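Skesell opens packing room for gift boxes and table decorations

Skirness, 18th June

Gift and stationery supplier Skesell has opened a packing room at its Skirness office, where orders for boxed gifts and table decorations will now be made up by hand. The room is on the upper floor and replaces the shared counter the company had used since January.

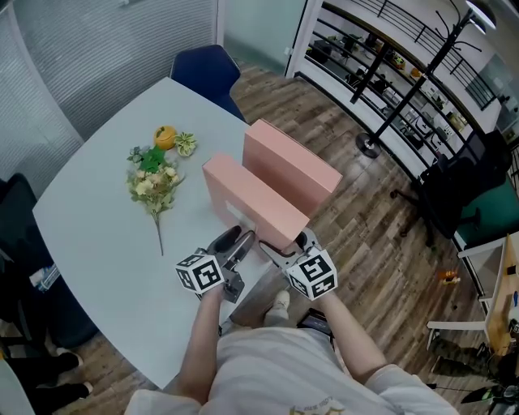
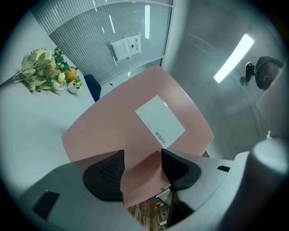 Artificial flowers and boxes in the packing room at Skirness.

The new room will handle gift boxes for shops, offices and private customers. Buyers can choose a plain box or a coloured one and have it filled with stationery, artificial flowers or small seasonal pieces. Skesell will take orders from 5 boxes upwards, and up to 1000 boxes can be supplied in a single order.

Lerato Nel, who manages packing at Skesell, said: "Our customers kept asking for smaller orders and we were turning them down. The old counter was shared with the post, so anything half packed had to be cleared away by the afternoon. Now we can leave a job out overnight and finish it in the morning."

Artificial stems are the most awkward items to pack. A long stem can bend if it is forced into a short box, and the blossoms flatten under anything heavy. Skesell packs stems last and lays them across the top of the other contents. Sprays that are too long for the chosen box are sent separately, in a carton supplied by Lomov, at no extra charge.

"We would rather send two parcels than one with a crushed flower in it," Ms Nel said.

The company made up 634 boxes during a trial of the service this spring. Most went to shops in and near Skirness. The most common request was for a box that could be used again, and the new range has been chosen with this in mind.

Delivery is by Ertürk, which collects from the office each weekday afternoon. Orders of 300 boxes or more need two weeks' notice. Smaller orders are normally sent within three working days.

Customers who live nearby may collect their boxes from the Skirness office by arrangement. Samples of the boxes and stems can be seen there during office hours.

Trade price lists and order forms are available from the Skesell sales desk.

Ends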